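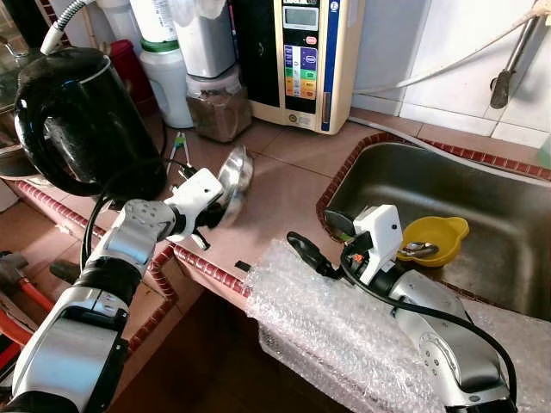 Fig 1. Sink end of a tiled bench. Steel bowl, kettle, ioniser.

Week 5 handout: Washing up and bench order in a small kitchen
Nilton Yupanqui
Friday, April 1, 2022
Shares 2 | Comments 2

Carrying on from last week (storage, dry goods). Bring your sheet from that one, we'll need the zone plan.

1. Zones again

Three in a home kitchen, however small: wet, hot, dry. Wet = sink and whatever drains into it. Hot = kettle, cooktop. Dry = jars, canisters, anything with a lid you don't want steam getting under.

In Fig 1 all three share one short run of bench. Kettle's at the left, containers behind it, jar with brown granules with a canister stacked on top, sink over on the right. Pretty normal for an older flat. Mark the zones on your copy in pencil, then swap with the person next to you. Expect to disagree about where hot stops.

Things to argue about:
- stacked canister. Saves room but you lift one to get the other, every time
- jar contents not obvious from looking. Label front AND lid (date on the lid)
- kettle near dry goods. Which way does the steam go when it boils? Check at home, don't guess

2. Bowls

Mixing bowls nest, so wash small to large and dry large to small. Stainless: hot water, soft cloth, no steel wool on a polished inside. Tip it on its edge to drain, don't leave it sitting flat with a puddle under it or you get the ring.

Plastic bowls hold grease longer. The yellow one in the sink with the spoon in it is the usual arrangement, one small bowl as a cutlery soak. Fine for spoons. No knives in a soak bowl, ever. Change the water when you can't see the bottom.

Oily bowls last. Wipe with paper first, paper goes in the bin and not down the sink.

3. Tiled benches

Different to laminate or stone, so a few notes as most of you only did stone in the Omberg unit.

- grout takes stains, tile doesn't. Tea, soy, turmeric. Blot then bicarb paste, leave it, rinse
- edging tiles round a sink (red-brown in the figure) collect water on the join. Wipe after every wash, takes seconds
- small things end up parked on the edge. Clear before you start, otherwise they go in the sink
- anything heavy down gently. Chipped tile is a job for a tiler

Chopsticks and thin utensils roll. Put them in a cup or across a cloth, tips pointing away from the edge.

4. Kettles and bench appliances

Empty the kettle at night if your water's hard. Descale: 200 mL white vinegar, top up with water, boil, stand, tip out, boil twice with clean water. Do it once a month, or whenever you see flakes. Outside of a gloss black kettle shows everyting, damp microfibre then dry.

Ioniser or filter unit: wipe the panel with it switched off, barely damp cloth. Filter change as per its own manual, we won't cover brands. (Someone asked about the Radmont one. Same answer.)

Cords and hoses: keep them behind or above the work area where you can. Look at where yours run before next week.

5. For next time

Sketch your own bench, sink end only. Measure it. Mine is 155 cm from wall to sink edge and up to 2 people can work at it if they're polite. Mark wet/hot/dry and write down one thing you'd shift and were it would go.

Reading is the Swai booklet, chapter on sinks, skip the plumbing part. Drop box closes before class. Assessment task isn't until May so don't panic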